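From: Cormac Cullinane
To: Residential Services staff list
Subject: Re: Bed-making trial at Rerenton, staffing questions

Colleagues,

The following question was sent to this list by the night team at Gultamlow, and I am answering it here for all sites.

> We have been told that the Histura gripper work will move
> from Rerenton to the other houses. Will housekeeping hours
> be cut when it does? And are we expected to use the tool
> on every bed, including when a resident is in the room?

No housekeeping hours will be reduced during the trial. The 136 staff now on the housekeeping roster keep their contracted hours through March, and any change after that date will go through the usual consultation. Time spent with the hand-held gripper is paid as regular work and is recorded under the training code.

The tool is not to be used while a resident is present. Staff who take part make up the bed with the gripper in hand, at their own pace, and the recordings are used to teach the machine how sheets, blankets and pillows are handled. Participation is voluntary - a supervisor may not assign it.

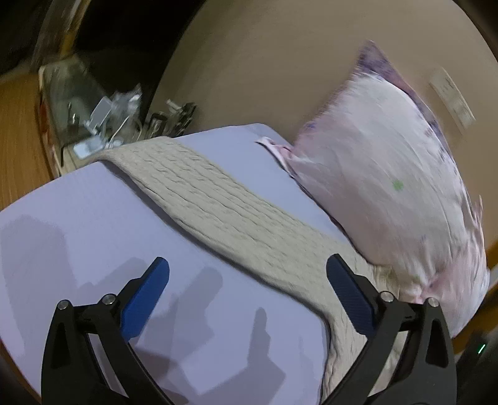
Hand-held gripper open over a bed with a lavender sheet and a folded cream cable-knit blanket.

Personal belongings on bedside surfaces should be left where they are. Please do not tidy them for the recording. Several of you have raised the matter of wrist strain, and sessions are now limited to 54 minutes with a break before returning to other duties. Ursu House will follow the same limit when it joins.

We recognize that the work itself may change. If machines take on part of the bed-making, staff will be asked to spend more time on room checks and on residents' requests, and job descriptions would need to be rewritten accordingly. No draft exists yet. Written comments may be sent to me at extension 496.

Cormac Cullinane
Residential Services
July 2020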